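Kirergate Undercounter Rack Dishwasher, Model 202

The Model 202 is a front-loading rack washer for cafes, staff kitchens and small canteens. It runs on a single-phase supply and fits under a standard counter. Net weight is 127 lb with the lower rack installed.

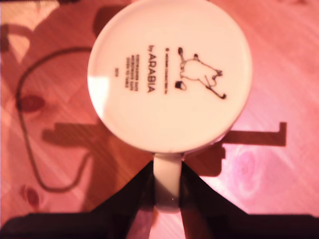
Rinse water is heated in a separate tank, so the wash temperature holds steady between loads. The drain pump is fitted at the factory. The detergent doser is sold separately.

Part no. 1681: unit with one flat rack
Part no. 2010: unit with two racks and doser

Orders placed by noon Friday ship the next working day from Giltumano.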